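Fincombe to Show Table-Setting Robot at November Open Day

Fincombe will open its Mimcombe workshop to the public for an afternoon in November. Doors open at 1 p.m. and admission is free, but places are limited to 200.

Visitors will see Losus, the company's robot arm program for handling household dishes. Staff will run the arm at a work table and answer questions between runs. Groups of up to 50 will be let in at a time.

"Plates are harder than they look," said Habibur Wanigasekara, who leads the program. "The arm has to take the rim firmly enough to lift it and set it down without a chip. We would like people to watch that up close and ask us about it."

Losus has completed 2,987 practice runs at the workshop. The company plans to begin a kitchen trial with the catering firm Bhuiyan next year.

Bookings can be made at the Fincombe front desk. Children must come with an adult, and parking is behind the building. 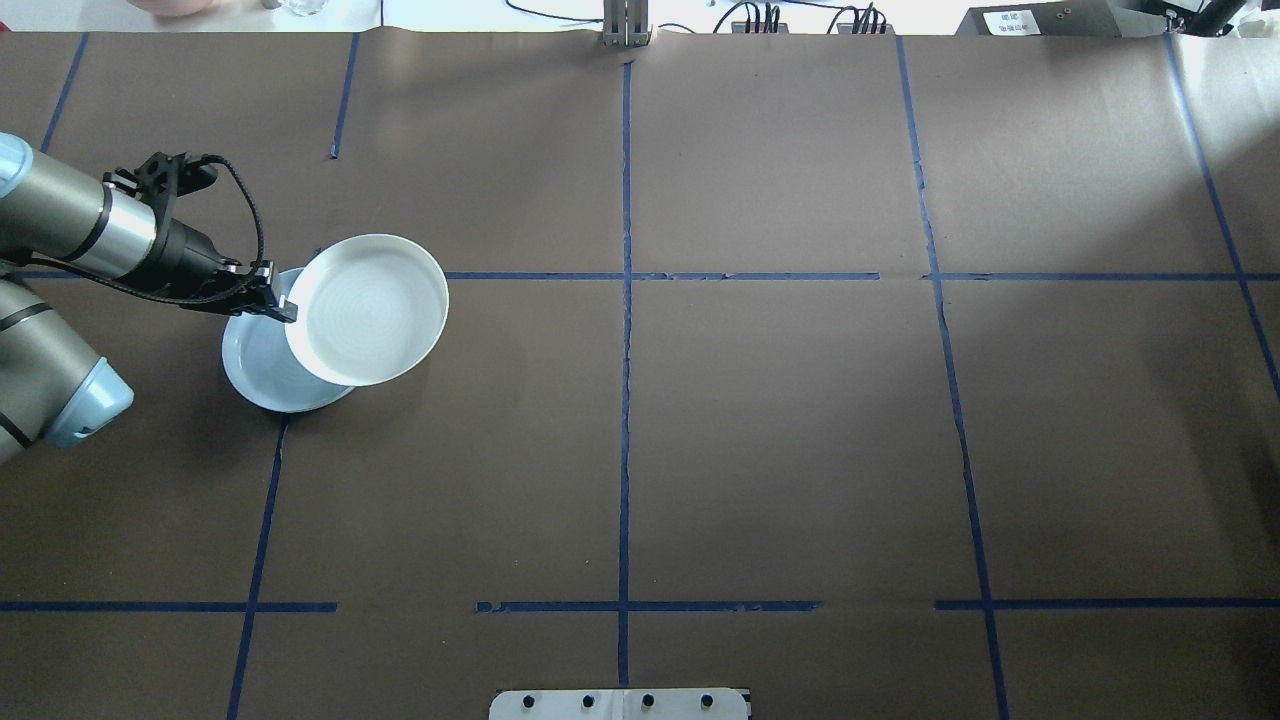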